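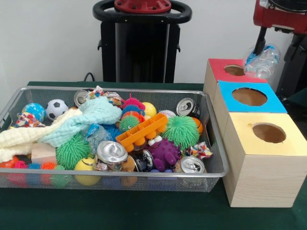 The town of Denda will sell cashew apple juice in its own market from February. Until now most of the fruit was left under the trees, and only the nut was taken to the buyers. Many families drink sweet sodas with their meals, and a crushed can lying among the toys in a basket, as one does near the little football here, is a common thing in our homes. The growers' group Dellavora hopes that some of these cans will be replaced by a glass of juice.

The group has 1,418 members. They pressed the first fruit last season in a kitchen lent by the Hovland bakery, and 3,000 bottles are planned for this year.
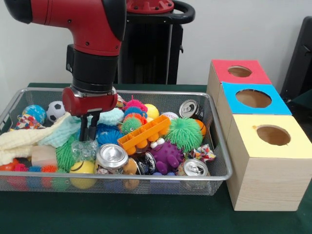
Robot arm above a basket of toys, with wooden boxes at the side.

The juice has a sharp taste which not everybody likes at first. Dellavora mixes it with a little ginger and adds no sugar. 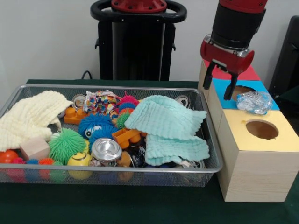 Issue 6, page 3

Bottles must be kept cool and finished within three days after opening. The stall will be beside the Burkell bus stop and opens at six in the morning. Growers who want to bring fruit should ask for a crate there before the harvest.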